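Frequently Asked Questions
Fulby Sourdough Mail Club

We get a lot of the same questions in the inbox, and we do love hearing from you, but Llinos thought it might save everybody some waiting if we put the answers in one spot. If yours isn't covered, write to us anyway!

How does the club work?

Every month we mail you a packet of dried starter or a new flour blend, along with a recipe card and a letter from whoever happened to be baking that week (usually Llinos Penry, sometimes Finbarr Hayes, who writes longer letters). You bake it whenever you like. The box costs $16 a month and you can skip any month you want, as long as you tell us before the first.

My starter came in a paper packet and looks like old oatmeal. Is it alive?

Yes, it's only asleep. Stir the whole packet into 50 grams of lukewarm water, leave it until the flakes go soft, and then add the same weight of flour. Give it four days before you start to worry — a cold kitchen can easily stretch that to a week, and we've had packets that sulked even longer and then went on to make lovely bread.

Do I need any special equipment?

Not really. A big bowl, a clean dish towel, a heavy pot with a lid, and a kitchen scale if you can manage one. For shaping, use any flat surface you can wipe down. Finbarr likes a board, I like the bare counter with a little flour, and we have given up trying to convert each other.
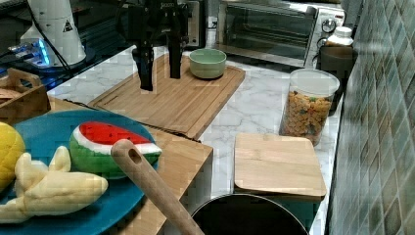 A wooden board with a groove around the rim, and a small pale green bowl.

My dough sticks to everything. What am I doing wrong?

Probably nothing! The Zeltelberg rye blend is a sticky one by nature, and adding more flour will only make the loaf heavy. Wet your hands, work quickly, and let it rest when it fights you.

Can I pause while I'm on vacation?

Of course. Reply to any of our emails with the word "pause" and the month you'd like to come back. Plenty of members stop over the summer and pick up again in September.

Do you ship outside the country?

Not at the moment, I'm sorry to say.

Page last updated 12/07/2022 by Nerys Sayce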